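3.2 Building the hand-held grippers in a shared workshop

The grippers used in this study were built by their users. We rented bench time at Nestesby, a members' workshop with a shared printing area, and wrote the build guide there as the work went on. The first version of the guide was frozen on 2020-07-07 and everything reported below follows that version, apart from the change to the finger pads described later in this section.

Each gripper has a printed body, two fingers that close when the trigger is squeezed, a soft pad on each finger, and a mount for the camera. The body was printed in white in four parts. The largest part takes most of a day on the workshop printers, so members usually started it in the evening and picked it up the next morning. Total print mass for one gripper, including supports, was 969 grams. The supports inside the centre slot are hard to reach and should be taken out with long-nosed pliers while the part is still on the build plate. Two bodies were cracked by prying at this step after the part had cooled and been taken off.

The fingers run on a pair of linear guides bought from Hurska. The guides come greased, and the grease has to be wiped off and replaced with a lighter oil or the trigger feels heavy. We set the return spring by hand. Members with smaller hands preferred a softer spring, and we let them fit one, as finger travel is the same with either.
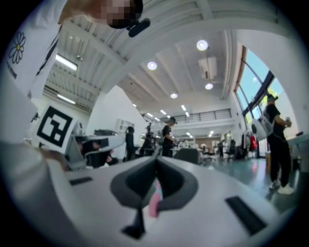 Figure 3. Gripper in use on the workshop floor, seen from its own camera, with a marker mounted on a second gripper at left.

Finger pads were cast in silicone from a printed mould. The first batch was cast in a stiff grade and slipped on anything glossy. A softer grade from Nghiêm held better but tore at the base, where the pad meets the screw plate. Adding a fillet to the mould fixed most of the tearing. Pads from the two batches aren't interchangeable, and the mould number is pressed into the back of each one so that they can be sorted.

The position of each gripper is recovered from its own video and motion sensor. Square markers give a fixed reference and let us tie the paths of two grippers together when they're used as a pair. The markers were printed on matte card and glued to flat plates. We tried laminated paper first, but under ceiling lights the glare washed out part of the pattern at some angles and the marker was lost. A white border must be left around the black square. Several builders trimmed it off to make the plate neater, and those plates had to be redone.

Calibration was done on site. The builder holds the gripper in front of a printed board and moves it slowly through a set path, then opens and closes the fingers five times. If the reported finger width at full close is off by more than a millimetre, the usual cause is a loose screw on the left guide. We ask builders to check this screw before repeating the calibration.

Parts for one gripper cost 374 dollars, not counting the camera or the use of the printers. The robot arm that later replays the recorded motions is a used Veteck unit bought for 3780 dollars, and it carries the same fingers and pads on a bolt-on adapter. Keeping the fingers the same on both sides was the main constraint on the design. It ruled out a lighter trigger linkage that would've been easier on the wrist, which was the most common complaint after long sessions.

By the end of August the workshop grippers had recorded 1370 usable demonstrations. A demonstration was counted as usable if tracking held from start to finish and the finger width was logged throughout. Most of the rejected ones were lost to tracking, usually when the builder turned quickly towards a bare wall. We didn't try to recover these. Recording in a large open room helped in some ways, as there were plenty of fixed features for the tracker to hold on to, but people walking close to the camera caused short jumps in the path. Where a jump was longer than half a second, the demonstration was dropped.

The build guide, print files and mould drawings are listed in Appendix B. The spring sizes given there are for the stiffer version.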